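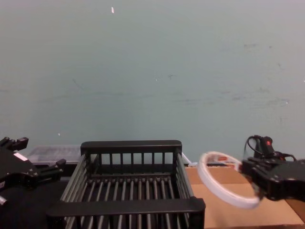

주방용품 박람회 관람기: 식기 건조대만 보고 왔습니다

10월에 열린 주방·생활용품 박람회에 다녀왔다. 사전 등록을 하면 무료라고 해서 신청했는데, 현장에서 QR코드를 찾느라 등록대 앞에서 한참 서 있었다. 무료 입장이라는 말에는 늘 이런 시간이 포함되어 있다. 입구에서 나눠 준 안내지에는 참가 부스가 103개라고 적혀 있었다. 그중 상당수는 프라이팬과 믹서기였고, 내가 보러 간 식기 건조대는 안쪽 구석에 몰려 있었다.

우리 집 건조대는 검은색 철사로 된 평범한 물건이다. 바꿀 마음이 반쯤 있어서 갔고, 결론부터 말하면 그냥 돌아왔다.

Cuden 부스

제일 먼저 들른 곳은 Cuden이었다. 자리도 넓고 조명도 밝다. 주력 제품은 싱크대 위에 걸치는 2단 건조대인데, 직원 설명으로는 '공간을 두 배로 쓰는' 제품이라고 한다. 2단이니까 두 배라는 계산인 모양이다. 그런데 윗단에 밥그릇을 올리면 그 물은 어디로 가느냐고 물었더니 아랫단 그릇 사이로 떨어진다고 했다. 그럼 아랫단은 계속 젖어 있는 것 아니냐고 하니 윗단에는 컵만 올리는 분들이 많다고 한다. 컵에서는 물이 안 떨어지나?

코팅은 살짝 도톰하고 마감이 깔끔했다. 이건 인정한다. 다만 용접 부위 안쪽까지 손가락을 넣어 보니 바닥 살과 테두리가 만나는 곳이 조금 까슬했다. 녹은 보통 이런 데서 시작한다. 보증 기간을 물었더니 1년이고, 녹은 '사용 환경에 따라' 제외란다. 건조대의 사용 환경이 물 말고 뭐가 있는지 모르겠다.

하중 시연

Liao는 시연을 하고 있었다. 건조대 위에 접시를 계속 쌓으면서 최대 11kg까지 버틴다고 마이크로 외치는 식이다. 사람이 꽤 모였다. 나도 구경은 했는데, 보다 보니 이상했다. 시연에 쓴 접시가 전부 같은 크기의 납작한 접시였다. 집에서는 그렇게 안 쓴다. 뚝배기 하나, 국그릇 몇 개, 길쭉한 조리도구가 아무렇게나 들어가고 무게는 한쪽으로 쏠린다. 한쪽에만 실으면 어떻게 되느냐고 옆에 있던 직원에게 물어봤더니 골고루 담아 쓰시라는 대답이 돌아왔다.

살 간격도 문제다. 간격이 좁으면 접시는 잘 서지만 우묵한 국그릇은 비스듬히 걸려서 바닥에 물이 고인다. 넓으면 작은 종지나 젓가락이 빠진다. Liao 제품은 접시에 맞춘 간격이었고, 한국 밥상을 차리는 집에서 얼마나 쓸모가 있을지는 의문이다. 부스에 국그릇이 있었다면 하나 꽂아 보고 싶었는데 없었다.

Trelthorpe, 그리고 가격표

Trelthorpe는 수입 브랜드라고 한다. 부스 분위기가 가구점 같다. 건조대 옆에 마른 꽃을 꽂은 화병이 있고 제품 이름 대신 '고요한 주방'이라는 문구가 크게 붙어 있었다. 구조는 테두리에 살을 댄 것으로 특별할 게 없는데 가격은 Cuden의 4배였다. 차이가 뭐냐고 물으니 디자인 철학을 이야기해 주었다. 물받이 경사각이나 철사 굵기를 물었을 때는 본사에 확인해 보겠다고 했다. 연락처를 남기고 왔는데 이 글을 올리는 시점까지 답은 없다.

물받이는 따로 판다. 이 점은 세 곳 모두 비슷했다. 전시할 때는 물받이까지 깔아 놓고 가격표에는 작은 글씨로 '본체 가격'이라고 써 둔다. 행사장에서 사실 분은 꼭 확인하시길.

Skultemetti 세미나

오후 2시에는 Skultemetti라는 업체가 여는 소형 세미나가 있었다. 제목이 '자연 건조와 주방 위생'이라 기대를 좀 했다. 의자에 앉아 삼십 분을 들었는데, 앞의 십 분은 회사 소개, 뒤의 십 분은 신제품 소개였다. 가운데 십 분에 설문 결과가 나왔다. 응답자 1554명 가운데 대다수가 건조대 청소를 번거로워한다는 내용이다. 그럴 것이다. 누구에게 어떤 방식으로 물었는지는 화면에 없었고, 질의응답 때 물어보니 자사 온라인몰 회원 대상이라고 했다. 건조대를 팔려고 모은 회원에게 건조대가 불편하냐고 물은 셈이다.

그래도 세미나에서 하나는 건졌다. 살 사이 물때는 수세미로 문지르는 것보다 따뜻한 물에 구연산을 풀어 담가 두었다가 못 쓰는 칫솔로 모서리만 닦는 편이 편하다고 한다. 코팅이 벗겨진 곳이 있으면 오래 담그지 말라는 말도 덧붙였다. 신제품보다 이 얘기를 길게 해 줬으면 더 좋았을 것 같다.

살 사람에게 남기는 메모

가실 분은 평소 제일 자주 쓰는 국그릇을 하나 가방에 넣어 가시라. 꽂아 보면 금방 안다. 싱크대 옆 자리의 폭도 재 가는 게 좋다. 나는 안 재고 갔다가 줄자 빌려 달라는 말만 두 번 했고, 두 번 다 없다고 했다. 줄자 없는 주방용품 부스라니.

박람회 특가라는 것도 그 자리에서 휴대폰으로 검색해 보면 온라인 가격과 차이가 거의 없는 경우가 많았다. 배송비를 더하면 오히려 현장이 조금 쌌던 제품이 하나 있긴 했는데, 그걸 들고 지하철을 탈 자신이 없어서 포기했다. 행사장 커피는 비싸고 미지근했다. 주차는 안 해 봐서 모르겠다.

집에 와서 구연산을 한 봉지 주문했다. 건조대는 당분간 쓰던 걸 쓴다.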